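From: Rhona Rutherford
To: the Grinero list
Subject: Re: Newsletter postage and the print run

On the March figures, Jilleck wrote:

> I have the quote back from Voritz. They will print 288 copies of the
> next issue at the same price per copy as last time. Folding is extra
> now. Postage has gone up again and we have 183 members who get it by
> mail. Can we move some of them to email, or do we drop to
> three issues a year? I need an answer before I send the file.

I would keep four issues and cut the run. We mailed 183 last time and handed out maybe half of what was left at the seed swap. The rest are in my hall closet in two boxes. If we print 200 we can skip the second carton and fold them ourselves, as we did before Yeoman bought the old print shop.

I don't want to push people onto email. I asked on the renewal form and 19 said yes. Please take those 19 off the mailing labels starting with this issue. Anyone else can write to me and I'll change it.

The bulk permit needs 200 pieces per mailing, so we don't qualify and never have. Whoever told the list otherwise was thinking of the plant sale flyer, when we sent 2,000. First class stamps it is. I have four rolls left at the old price.

Two corrections to the draft. The pruning column on page 3 says to cut black raspberries back to the ground every year. It should say only the canes that fruited. And the library meeting room closes at 8:30, so the talk has to start at 6:45.

Page 7 still has a gap under the swap notices.

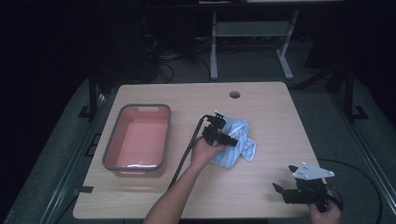
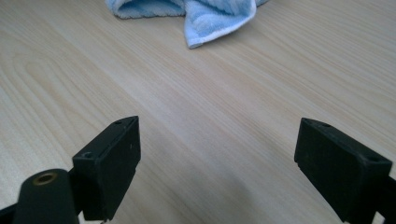 Vol. 19, No. 2, p. 7

I set the page line the way the last issue had it, flush left with the commas. The draft has it centered on the even pages only, so please fix those to match. The volume number on the cover is still last year's.

Send me the corrected file when you have it and I'll read it the same night. I'm away from email in the mornings.

Rhona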